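How to test a hand-held gripper kit before you pay for it

Nirka sells its Trerkton kit on the promise that anyone can record tidy-up jobs at home and get usable data the same afternoon.
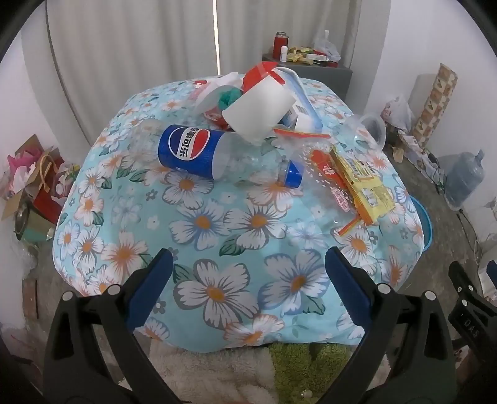
I don't take that sort of claim on trust, and neither should you. The seller, Pladance, gives you 21 days to send the kit back, so use them. The steps below need one free morning and a bin bag.

1. Charge everything first. The leaflet says 54 minutes. Mine took longer, so plan for a slow start.

2. Choose a soft surface. The sales video uses a bare desk, where almost any gripper does well. Cups and wrappers on bedding or a padded heap are a much harder job, and much closer to what a real home will throw at you.

3. Mix your rubbish. Paper cups, clear plastic cups, an empty bottle and a few snack packets will do. Don't leave out the clear things. If the kit has trouble with them, you want to know now.

4. Come in low with the fingers open. Close them slowly and stop as soon as the pads meet the object. Squeeze a paper cup hard and you will learn how strong your hand is and very little about the kit.

5. Do each object three times, from a different side each time. Write down every miss, including the ones you think were your own fault. Pladance quotes a 98 per cent success rate but doesn't say what counts as a success. I count it only if the thing ends up in the bag.

6. Play back every clip before you clear up. Check that you can see both fingertips at the moment they close. If you can't, change your wrist angle and record it again.

7. Leave the Srithong upload plan alone for now. It renews monthly, and the free storage was plenty for this test.

Keep the box and the foam until you have decided. Returns without them are charged extra, according to the small print on the back of the leaflet.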